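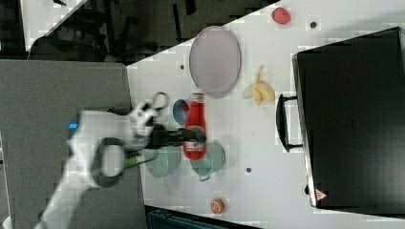
Hedgehog nursery gets ready for its busiest spring

Last updated: April, 4.15 pm

Print this story
E-mail this story

The first hedgehogs of the year are due to leave the Rutherford Wildlife Hospital in Dornbridge later this month, and if all goes to plan they will be snuffling about in the gardens and hedgerows of Pitness before the bluebells are over.

Seven of them are going in the first group, all of them youngsters that came in last autumn far too small to see out the cold weather on their own. They have spent the winter in the long low building behind the hospital that everyone there calls the nursery, eating a great deal, sleeping a great deal more, and slowly turning from something that would sit in a teacup into something you would need both hands (and a stout pair of gloves) to pick up.

Trudy Grimshaw has run the nursery for six years and still, she admits, gets a lump in her throat when the first carrying boxes are brought out of the cupboard.

"You do try not to get attached, and we don't give them names, only a dab of colour on the spines so we can tell who is who," she said. "But then you've been up with one of them every couple of hours in the night with a syringe of milk, and of course you're fond of it. I'd be worried about anyone who wasn't."

The trouble for autumn babies is a simple one. A hedgehog born late in the season has only a few weeks to put on the fat it needs for hibernation, and if the frosts come early, the beetles and caterpillars it depends on become very hard to find. The ones that are brought in have usually been spotted out in daylight, wandering across a lawn or lying flat on a path, and a hedgehog out in the open in the middle of the day is very often one that needs help. The exception is a mother gathering leaves for her nest, who will look busy and quite sure of where she is going, and who should be left to get on with it.

At the hospital they are warmed first and fed afterwards, and that order matters, as a chilled animal can't manage its food. After that come the worming, the weighing and the endless cleaning out. Anyone who has kept so much as a guinea pig will have an idea of the work, though hedgehogs, it must be said, are a good deal messier and have no manners whatever about their water bowls.
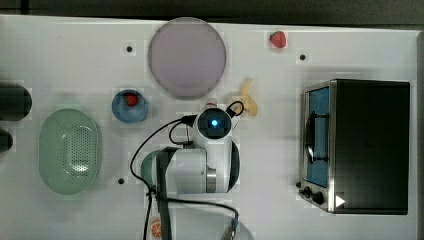
The release itself is done gently and over several nights. Each animal goes first into a wooden house in a fenced corner of a garden, with food and fresh water put down at dusk, and stays there for 4 nights while it gets used to the smells and noises of the place. Then a small door in the fence is propped open and it can go when it likes. Some are off within the hour. Others come back for supper for weeks, and one last year took such a liking to her house that she was still in it when the apples were coming down.

Pitness was chosen after a long look at the map. The village has plenty of old hedges, very little fast traffic and, best of all, a good number of gardens that already join up. Families along Jevdale Lane have been cutting gaps at the foot of their fences since last summer, each one 13 centimetres square, wide enough for a hedgehog and too narrow for most dogs. A single garden is never enough for an animal that may cover a mile or more in a night, and Mrs Grimshaw says the gaps have done more than anything to make the village a good home.

"People ring us up and ask what they should buy," she said. "I tell them to get a saw out and have a word with next door first, and then leave a bit of the garden alone. A heap of leaves in a corner is lovely. Put a shallow dish of water out. Please don't give them bread and milk, because the milk upsets their stomachs very badly and we do still see poorly ones that have had it."

She also asks gardeners to look carefully before using a strimmer in long grass, and to move a bonfire pile on the day it is lit if it has been standing for any time. Slug pellets are best done without altogether. Ponds need a ramp or a few stones at one side so that anything that tumbles in can climb out again.

The nursery's winter food and heating were paid for in large part by the Dornbridge sponsored walk, which raised £3,641, a sum that took everyone at the hospital rather by surprise after such a dreadful wet morning. What is left will go towards new heat pads and a second set of scales, the old ones having developed a habit of adding a bit on.

A second group of youngsters will follow when they have reached a good weight, and the hospital would be glad to hear from households in Pitness with an enclosed corner to spare and somebody at home in the evenings to put the food down. Anyone who finds a hedgehog they are worried about should bring it indoors in a high-sided box with an old towel to hide under, put it somewhere quiet, and telephone the hospital for advice before offering it anything to eat.

Print this story
E-mail this story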